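3. What the cup is supposed to do

3.1 The claim and its two versions

The claim that a drink tastes different depending on the color of the cup it comes in has been repeated so often that it is now mostly cited as background. We think it should be treated as an open question. In its strong version, the color of the cup changes the taste itself: water from a blue cup is fresher, cocoa from an orange one is sweeter. In its weak version, color changes only what people say when they are asked to fill in a form. Most of the work we reviewed tests the weak version and then writes its discussion section about the strong one.

A second problem is that "blue" and "red" are used as if they were settled. Few of the reports give any measurement of the cups or of the light they were seen in, although the color of a cheap plastic cup depends on both, and on which part of the cup one looks at (Figure 2).

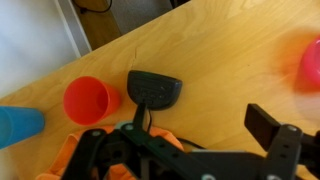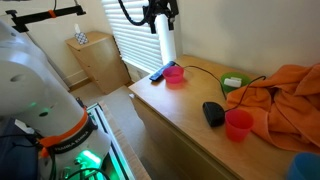
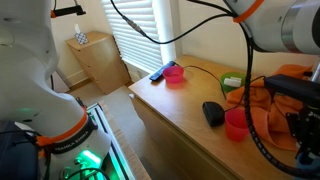
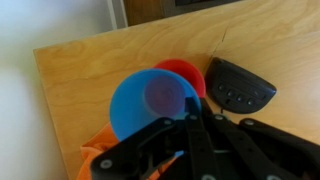
Figure 2. Four views of one room. First view: a blue and a red-orange plastic cup lying on their sides on a light wooden tabletop. Fourth view: a blue plastic cup from above, its inner wall lighter at lower left and darker at upper right.

3.2 The Pomus data

The largest set of ratings open to us is the Pomus set, with 474 adults. Each person was served 200 ml of still water in a plastic cup and rated it for freshness, sweetness and overall liking on a 5-point scale. The cups came in 5 colors, and each person saw only one. On its face this is a sensible design. Nobody could compare cups, so nobody could easily guess what the study was after.

The published result is a higher freshness score for the blue cup than for the other four taken together. We have no quarrel with the arithmetic. Our trouble is with how the comparison was chosen. The original plan, as far as we can tell from the notes that come with the data, was to compare every color with every other. That would have meant ten comparisons on each of three scales, and the usual correction for so many tests would have swallowed the blue effect whole. Pooling the other four colors leaves a single test per scale, and it is hard to see why one would pool red with white unless one had already looked at the means. The authors may have had a good reason. If so, it isn't written down anywhere that we could find.

Sweetness and liking showed no difference, pooled or not. These two null results get one sentence in the original report and none in the eleven later papers that cite it.

There is also the matter of temperature. The water was poured from jugs that stood in the serving area through each session, and the colors were served in blocks. A block that happened to fall early in a session would have had cooler water, and cool water is usually called fresh. The order of the blocks was not recorded. We don't claim that this explains the result, only that it would be enough to, and that a thermometer would have settled it for very little money.

3.3 Clunddale and the problem of the white cup

The Clunddale trials are often named as an independent replication. They are independent, but we doubt that they replicate anything. They used cocoa, hot, in cups with lids, and the outcome was sweetness. Orange cups came out ahead of white ones by a small margin. The freshness of the drink was never asked about, and blue was not among the colors. To count this as support for Pomus, one has to restate the finding as "cup color matters somehow," at which point almost any result would do.

The white cup deserves more attention than it gets. It is used throughout this literature as the neutral case, the thing the colored cups are compared with. But for many people white is the color of the office cup and the hospital cup, and it may bring along expectations of its own, most of them not very flattering to the drink. A difference between orange and white can come from the orange, from the white, or from both. The trials cannot tell these apart, and we found no study that used a clear cup as well.

3.4 Objections we expect

It will be said that the effect has turned up too many times to be nothing. We are not persuaded. The Paulauskas list, the only attempt we know of to collect unpublished work on the question, was closed to new entries in September and contains more failed attempts than successful ones. It is a voluntary list, and people with a failed study in a drawer may be keener to send it in. Even so, the published record leans so far the other way that both can't be a fair sample.

It will also be said that the trade believes in the effect, and would not spend money on it otherwise. The case usually brought up is Hudero, which changed its cups from white to a deep blue and then reported better customer ratings. The new cups were also heavier and had a thicker rim, and the change came with a new menu — any of which might please a customer. Firms repaint things for all kinds of reasons, and we would not take the choice of a paint or a dye as evidence about the tongue.

A fairer objection is that we have set the bar too high, and that small effects on ratings are worth knowing about even if taste itself is untouched. We accept this. Someone who runs a cafeteria may not care where in the head the effect sits. But the size of the effect then has to be reported honestly, in points on the scale that was used, and in the Pomus data the gap between blue and the pooled colors is smaller than the gap between the morning and afternoon sessions.

The analysis in Section 4 therefore starts from the raw ratings, keeps all of the colors separate, and enters session as a factor from the beginning.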